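First real day back at the puzzle, and I am so happy! The thing has sat rolled up in its felt since August, and I'd half talked myself into believing I'd lost pieces. Spent the morning sorting edges into the old biscuit tins (sky in one, harbor wall in another, everything brownish in the big one that used to hold candles). It's a Sesis, the 3718 piece one, and their cut is wonderful. Every knob is a little odd, so when a piece goes in you know it's in.

By lunch the whole bottom border was joined up except for one gap near the left corner. Then the boats! I had been dreading the boats. The masts all look the same until you notice the ropes slant different ways, and after that I couldn't stop. Soup went cold. Didn't care.

Also finished the little Namila one, 870 pieces, that I'd kept on the tray for evenings. Lemons on a blue cloth. I may glue it, I may not, I like it too much to put back in the box.
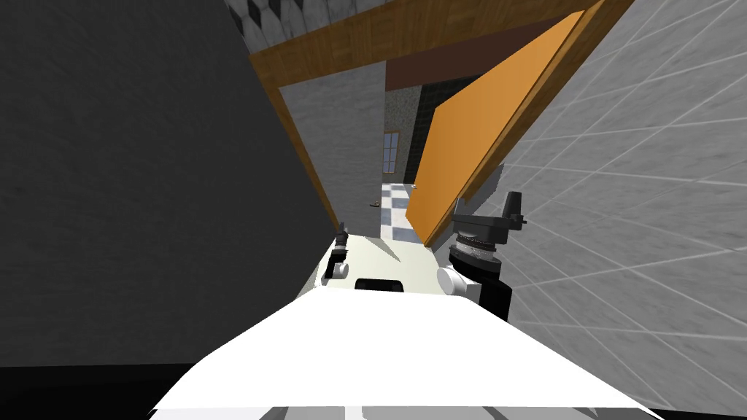

Linitz, January 5, 2022

Woke up thinking about the harbor wall, which must be a good sign. Before breakfast I got 96 pieces in, all of it stone, gray on slightly warmer gray, and I loved every minute. The trick is the lamp on the left side, low down, so the grain of the printing shows.

Tomorrow the lighthouse, and if my eyes hold out, a start on the clouds.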